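How to Wash Cotton Sheets So They Stay Soft

I ruined a lot of sheets in my twenties. They came out of the dryer stiff as a cereal box, twisted into a rope with one damp pillowcase stuck in the middle, and I figured that was just what happened to cheap sheets. Then I stayed at a friend's place, slept on cotton older than I was, and it felt like butter. So I started asking questions and changing one thing at a time.

Start with less detergent. I used to fill the cap to the top line (didn't everybody?) and all that extra soap was sitting in the fabric. For a normal load I now use two tablespoons of liquid, tops. I buy the plain Ploto stuff with no scent, but any basic one will do.

Wash sheets by themselves. No towels! Towels shed lint and they're heavy, and they beat up the smoother fabric. Drop each sheet in loosely instead of wrapping it around the center post, and leave some room at the top of the drum. 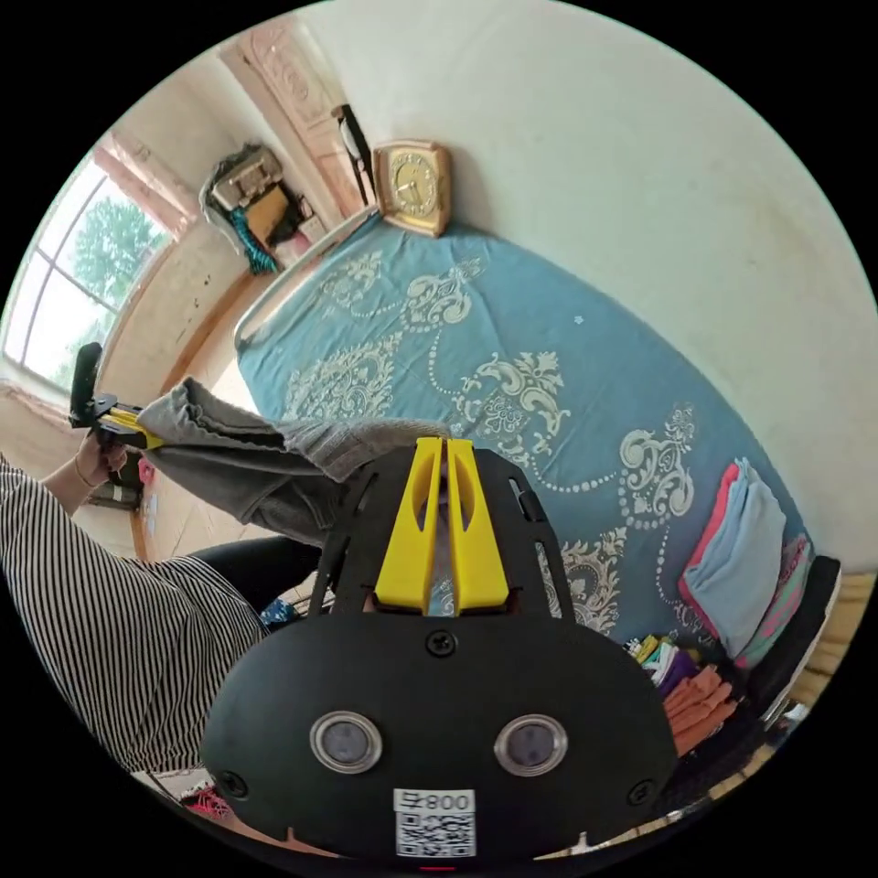
Dana Georgiev
Home & Laundry Editor
Monday, May 22, 2023

Water temperature is where people argue. I go warm for anything patterned or deep colored, blues especially, and save hot for plain white. If you have a print you love, turn it inside out where you can (pillowcases and duvet covers, obviously) and skip the bleach completely.

If your sheets already feel crunchy, do a reset wash. Put in no detergent at all, pour half a cup of white vinegar into the rinse, and run the longest rinse your machine has. My old set needed two rounds of this before it came back – the second one made the big difference. Never mix vinegar with bleach, please.

Drying is the part I got wrong longest. Low heat, and stop the dryer after 20 minutes to pull everything out and shake it. This is when you'll find the rope. Untangle it, toss it back in, and take the sheets out while the hems are still a tiny bit damp. They'll finish on the bed or over a door.

From now until September I use the line outside, which makes them smell wonderful but a little stiff. Five minutes in the dryer on no heat fixes that.

I keep 6 pillowcases going for two beds and swap them midweek. The sheets themselves get washed every Sunday, or Monday if it rains.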